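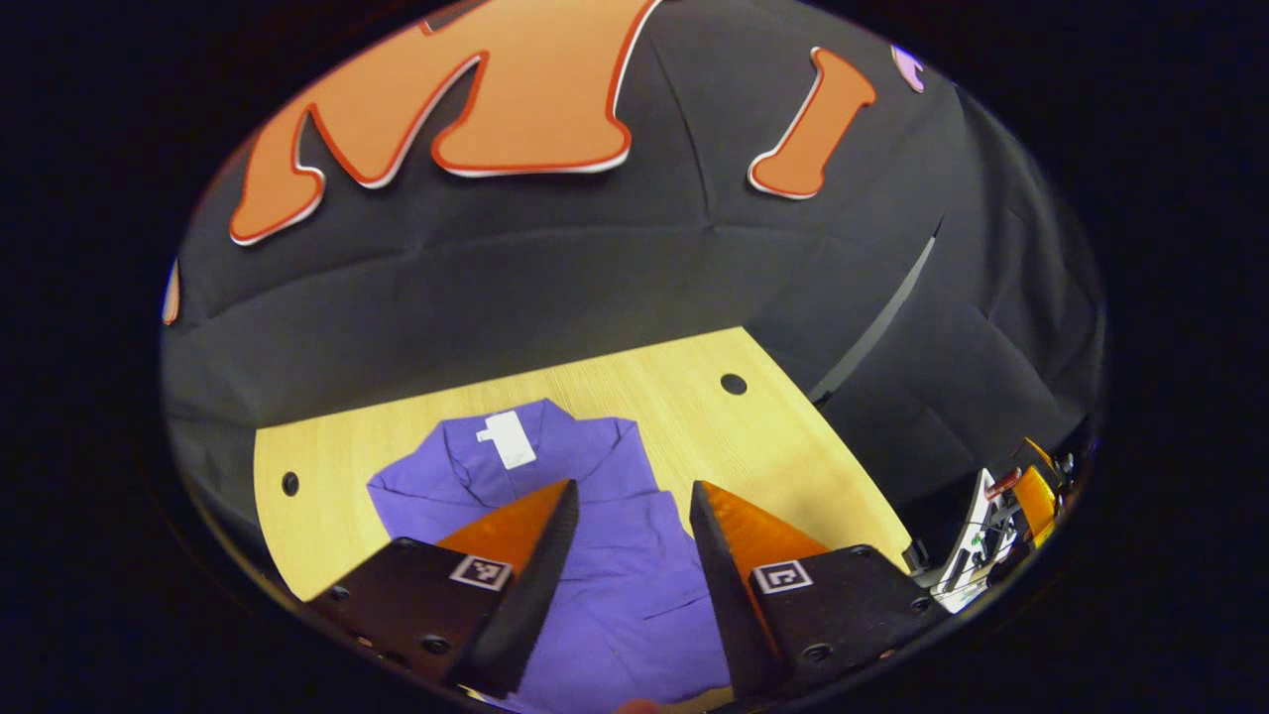
Fig. 1. Purple garment on a light wooden tabletop, tag near the collar

Filed under: Labour Studies > Week 2 Handouts

Organising a Local: the Pludlow Garment Drive

Welcome back! Tonight is my favourite unit of the whole course, so bring your questions (and your arguments).

Background. Pludlow employed 300 people at its Marnmont plant, cutting and sewing workwear. Wages had sat still for 8 years when the first cards were signed in October.

Things to watch for as you read:
- who talked to whom on the night shift, and in which language
- how the bargaining unit was defined, especially the fight over the Humphreys warehouse staff
- what management's letters said about "flexibility"

By the time of the vote the drive had 200 signed cards, a terrific result for a first attempt! Compare that with Itix, where the organisers filed early and had to withdraw.

For next class, read the 2 arbitration awards in your course pack and draft a grievance of your own, one page at most. Pick a clause you'd really enjoy defending. We'll swap drafts in pairs and hold a mock hearing after the break.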